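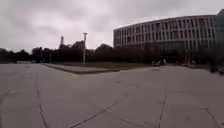
How much joint on the Kotari approach needs to be resealed before winter?

1,147 feet by the wheel, most of it in the strip between the white line and the curb. The wider side can wait a year apart from the seams near the manhole.

Pavement notebook, September, started 8:40 a.m.

Overcast all morning, flat light. Hard to see shallow spalls when there are no shadows, so I went over the worst joints a second time with the straightedge laid across. Dima pushed the wheel and called the numbers, I wrote. Aatos joined us at ten with the knife and the depth gauge.

Started at the low end and worked up toward the plaza. Joint numbers are the ones from the spring sheet, J1 at the bottom. The spring sheet has J7 and J8 swapped. I corrected it on the clipboard copy but the one on the shared drive is still wrong.

J1 to J4: old sealant is stiff and has let go on the uphill side. The knife goes straight down between sealant and concrete. Cut all of it out.

J5: sound. Leave it.

J6: the long diagonal. Sealant missing for most of its length, grit packed in the bottom. Aatos got the gauge down past the backer rod in several spots, so the rod has either sunk or was never put in there. Has to be raked and blown out before anything goes in.

J7, J8: edges chipped where the plow caught them. The chips are small. Vasanthi wants these patched first and sealed after, and I agree, but patch mortar needs its own cure time and that pushes sealing on those two to the second visit.

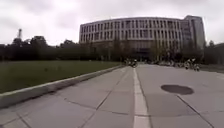

J9 up to the plaza is in better shape than I had written down in spring. Sealant still pulls like rubber when you lift an edge. I have crossed these off the list and that takes a fair bit off the material order.

Curb. Checked the joint between curb and slab on the lawn side. Soil and grass roots are working into it at the low end. Anjana's crew edges the lawn but they stop short of the curb face. Asked her if they could run the edger right along it the week before we seal, and she said fine if we give her the stretch in writing. To do: send her that.

White line. The line is worn but I don't want it repainted until the sealing is done, or we will have black smears across new paint as we did at Rathnayake. Where a joint runs under the line we mask both sides, seal, pull the tape while it is still soft, and touch up later. Sabina has the paint left over from the loading bay. It needs checking for skin before anyone counts on it.

Sealant trial. Put down two short test beads on the offcut slab behind the shop, one Solden and one Esow, both at the same width. The Solden was tack free at 60 minutes. The Esow was still picking up fingerprints then and I stopped checking at lunch. Esow is easier to tool – it stays where you put it on a slope, and the Solden wanted to creep downhill. The approach does climb a little, so this matters more than I would like. Going with Solden for now but with the nozzle cut smaller and two passes on the deep ones.

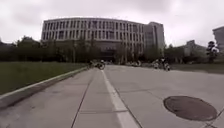 Manhole. Checked with the straightedge in four directions. The cover sits a hair low on the downhill side, inside what the drainage people allow. Clear opening is 600 mm on their drawing. Tapped the rim concrete all the way around with the hammer and it rang solid except for one dull spot about a hand wide. Marked it in crayon. Not our asset, but our seams run close to it and I would rather they fix the rim before we seal up to it. Vasanthi is going to phone them.

Cracks. Dima asked if we should rout and seal the thin ones too. For hairlines, leave them. Write down where they are, measure again in spring, and only rout the ones that have opened.

Material: 16 cartons of Solden should cover the first visit with the nozzle change. Backer rod, we have one full roll and a part roll in the cage. Masking tape, order more. The blower needs a new air filter, it was coughing again today.

Still open: the spring sheet on the drive, the note to Anjana, the drainage call, and the Esow bead, which I will look at again tomorrow morning.

Finished 12:15 p.m.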